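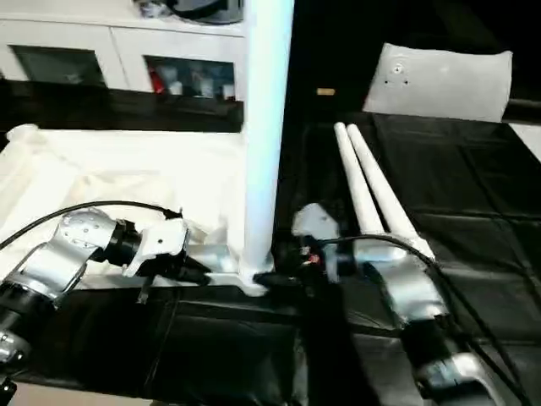
So I have finally given in and become a person with opinions about table padding. Those of you who got the October newsletter may remember me grumbling about the bare dark tabletop and the noise every single thing made when you set it down on it. Scissors, mugs, a spool of thread, all of it sounded like somebody dropping a tray in a cafeteria. Well, no more! The black quilted padding is down, and I'm a bit in love with it.

It's the kind with stitched seams that divide it into squares, and I picked it over the smooth felt everybody kept recommending mostly because of those seams. I know, I know, felt is the classic. But I had a felt cover on my old table in Ileck and it pilled, and it hung on to every scrap of white thread I ever cut near it (black shows lint too, I'm not going to pretend otherwise, but the quilted stuff lets go of it when you run a damp hand over the panels). Evanthia Gavalas wrote in to ask if the stitching gets in the way when you're folding. It doesn't for big things. I line up the edge of a cloth with a seam and fold along it, and I get a straighter fold than I ever managed by eye. For anything small and fussy, like napkins, I'd want something flatter underneath.

I got mine from Kourkoulas, off the end of a roll, for 71 dollars. That felt like a lot until I priced out the ready-made ones. They'll cut it for you but they won't finish the edges, so plan on an evening with some bias tape. I broke 4 needles on mine. Use a heavy one from the start and go slowly over the places where the seams meet, and don't do it the way I did, in front of a movie.

The padded mats are a separate thing and I keep getting asked about them, so: yes, they come folded, and yes, they keep their creases for ages. I tried weighing them down with cookbooks overnight and it helped a little. Poonam Srivastava swears by a warm iron through a dish towel. I haven't been brave enough, and I'd test a corner before you go at the whole mat. Mostly I've stopped minding the creases.

Now, white cloths. Savvas Vrettos asked (very politely!) if I ever iron anything before I put it on a table, and the answer is hardly ever. I like a soft, rumpled white cloth sitting on all that black. It gives my eyes something to rest on in the evening when the light in here gets gloomy, and it's the thing I reach for when I need to lay something delicate down for a minute. If you're buying one to use the same way, get cotton, wash it hot before it goes anywhere near the table, and skip the fabric softener. Softener leaves a film that wipes off on whatever you put down next.

Cleaning, quickly, for the people who skip to this part: I shake the mats outside every couple of weeks, and the big quilted piece gets the brush end of the vacuum on low. I have spilled tea on it exactly once. Cold water, blot, leave it alone. It took two days for the filling to dry all the way through and I kept poking it to check — patience isn't my strong suit.

A few bits of mail before I go. Benito Sepúlveda wants to know if quilted padding can be cut down later without the filling creeping out. It can, as long as you run a line of stitching on each side of where you're going to cut, and do that first! Vasiliki Liapis has an offcut 13 inches wide that she'd like to pass along to somebody with a narrow shelf or a drawer to line. Write back to this email and I'll put you in touch.

Next time I'd like to get into thread storage, so if you have a system you're proud of (or a drawer you're ashamed of), send it my way before the end of the month.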